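Home | Ask Why | Make Stuff | Kitchen Science | Grown-Ups

Why Is the Bottom of a Mug So Rough?

Go grab a mug (an empty one, please!) and flip it over. Now rub your finger across the bottom. The sides are as slick as a wet slide, but down underneath there's usually a ring that feels scratchy, a bit like a nail file. I drank cocoa for years before I noticed mine, and now I can't stop turning mugs over, even at other people's houses.

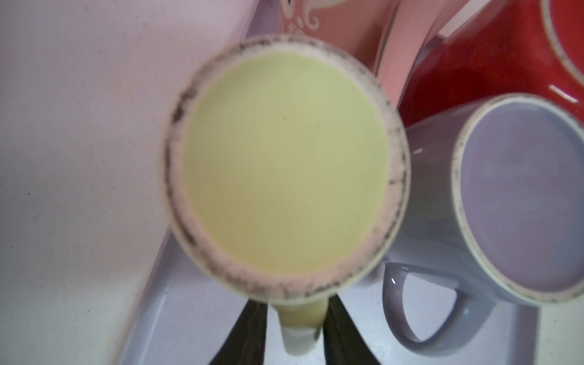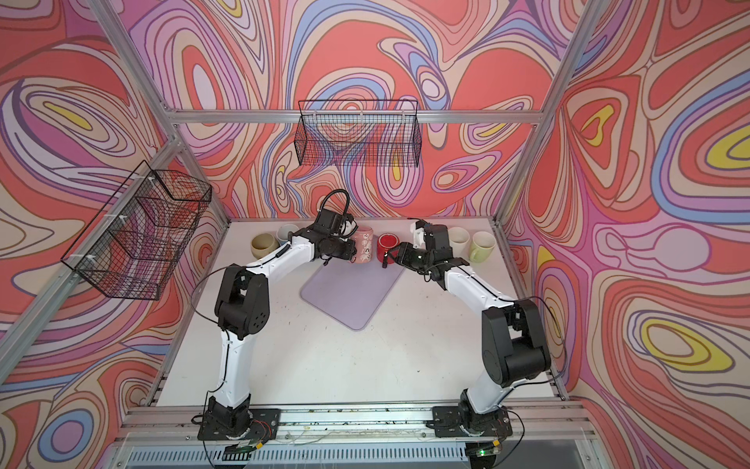
Glaze is the shiny coat on a mug. Before it goes in the oven it's mostly powdered rock and water, and it looks like thin, chalky paint. A potter's oven is called a kiln, and it gets so hot that the powder melts into a kind of glass. Melted glass is super sticky! If there were glaze all over the bottom, the mug could glue itself to the shelf. So the potter wipes some off and leaves a bare ring for the mug to stand on, called the foot ring. Look at the mug bottom in the close-up: the middle is a smooth yellow-green, and the wide ring around it is whitish and pink with no glaze at all. See the black and gray scuffs on it? Bare clay picks up marks pretty easily, and it holds on to them.

I once visited a little pottery in Skorberg where you could paint your own mug. I painted mine in February and put a big blob of blue right on the foot ring. The lady there wiped it off with a sponge, and I was a tiny bit mad about it until she showed me a shelf with 4 mugs stuck to it forever.

Want to be a mug detective? Line up the mugs in your kitchen and check under each one. Is the ring wide or skinny? What color is the clay? Is there a name stamped in the middle? Plenty of mugs don't have one. My best find says Buenaventura in curly letters, and I keep my pencils in it.

Filed under: Everyday Stuff, Ages 7 and Up

More to read
Why Does Toast Land Butter Side Down?
What Is Soap Made Of?
How Does a Zipper Zip?
14 Things to Do With an Egg Carton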